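FSM 114 Catering Operations
Session 9: Packing the small-goods basket

Instructor: Hammad Swati
Read before the Friday lab. Bring this handout with you, since the checklist at the end gets filled in during class.

Where this fits

Last session covered hot boxes and the loading order for the van. Now we go back a step to the dry goods that travel with every drop-off order: disposable cutlery, napkins, cup lids, condiment packets. These are cheap items, and they cause a large share of the complaint calls. A client who gets 40 lunches and no forks will not remember how good the lunches were.

In this course, all dry service goods for one order go into one basket. The basket is packed at the bench, checked against the ticket, and carried to the staging shelf. It does not go on the floor at any point.

The practice order

We will use the same ticket for the whole lab. The client is Vetura, order number 379, a cold lunch with wooden cutlery, napkins and 2 sleeves of cup lids. The second half of the class works from the Gultik ticket, which is the same except that it has 3 sleeves of lids and no soup spoons.

Choosing the basket

Use a rigid plastic basket with perforated walls and a handle opening at each end or on each long side. Perforated walls let you see roughly what is inside without unpacking it, and crumbs and dust do not collect in the corners the way they do in a cardboard carton. A solid floor is better than an open grid for cutlery. Narrow handles work their way through an open grid, and then the wrap tears when you lift the bundle out.

Before anything goes in:
Wipe the bench and let it dry.
Wipe the basket, inside and out, including the rim and the handle openings.
Look over the bench for scraps such as twist ties, staples, bits of wire and torn film. Pick them up before you start. A small piece of wire is easy to miss and you do not want it going out with someone's lunch.
Wash your hands after clearing the bench, then put on gloves.

Handling wrapped wooden cutlery

Wooden cutlery comes in flat pieces that nest together, so a sealed bundle holds a lot in a small space. The bundles are not stiff. Pick one up by the middle of the stack with your hand flat over it. If you pinch the loose plastic at the end, the weight of the stack pulls on the seal and it can split.

Keep the bundle sealed until it reaches the client. If the wrap has a hole in it, set the bundle aside in the returns tray and take another. We do not rewrap in this kitchen. Some places do, and you may be told to on your placement - follow their procedure there and ours here.

Store the unopened cases off the floor and away from the dish area. Wood takes up moisture and smells. A case kept next to the onions last December had to be thrown out.

Placing it in the basket

Cutlery goes in first, flat on the floor of the basket and up against one side. That leaves the other half of the floor free for the napkins and lids. Do not stand the bundle on end, and do not center it, or you end up with two narrow gaps that nothing fits into.

Cutlery bundle on the bench beside the basket, and placed in the basket:
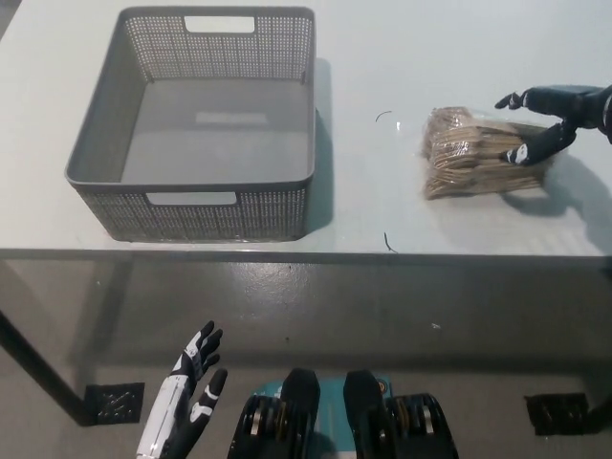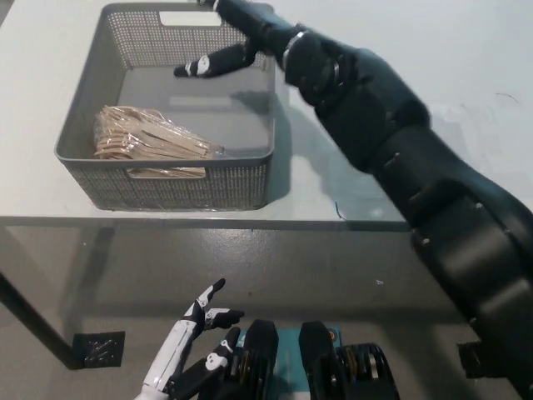 Napkins go in next, in the free half, with the folded edge up. Lids lie on their side on top of the napkins. Condiment packets go in a closed bag on top of everything, so that a leak is easy to find. The finished load should sit below the rim so baskets can be stacked on the shelf.

Tape the ticket to the outside of the wall, below the handle opening. Do not cover the opening.

Checklist (initial each line)

Bench cleared and wiped
Basket wiped
Cutlery sealed, no holes in wrap
Cutlery type matches ticket
Napkins and lids match ticket
Load below rim
Ticket attached

For next session

Read the Siddiqui case in your packet and write one paragraph on where the packing error could have been caught. Hand it in at the start of class.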